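The second life of the village toy library

Margit Csizmadia started lending toys in Javach because the shop that sold them had closed. She had two shelves in the back of the old Gurker bakery and a school notebook for writing down who had what. Last November the library moved into a proper room across the street, and it now holds 400 toys and games.

Membership costs 5 euros a month. Families can take three items at a time and keep them for up to 50 days. Puzzles go out most in winter. Ride-on cars are booked all summer, and there is usually a waiting list for the wooden train set.

Csizmadia worked in a hospital supply office for most of her life and runs the place the same way. Every item has a number and a card. If a piece goes missing, the family pays nothing the first time – after that it's a small fee.

"People think the lending is the work," she says. "The work is when it all comes back."

Returns are on Mondays, and cleaning takes about 8 hours a week. Plastic goes in warm soapy water, and wood gets a damp cloth and a day to dry. Soft toys are only accepted if they can go in the machine.

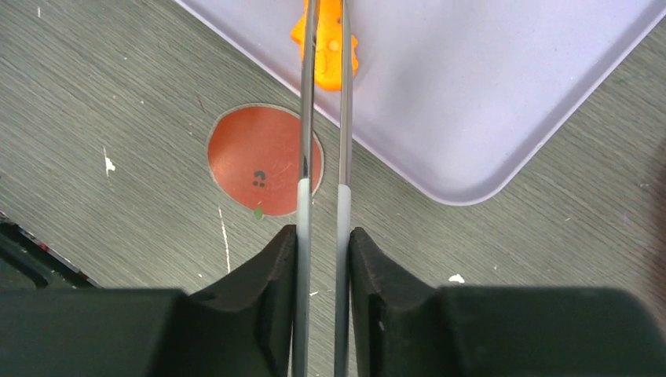 An orange toy on a lavender tray.

The nearby village of Desa asked for a branch this spring. Csizmadia said no, but she lent them her card system and sold them a set of shelves. The Illés family, who have four children under ten, now belong to both.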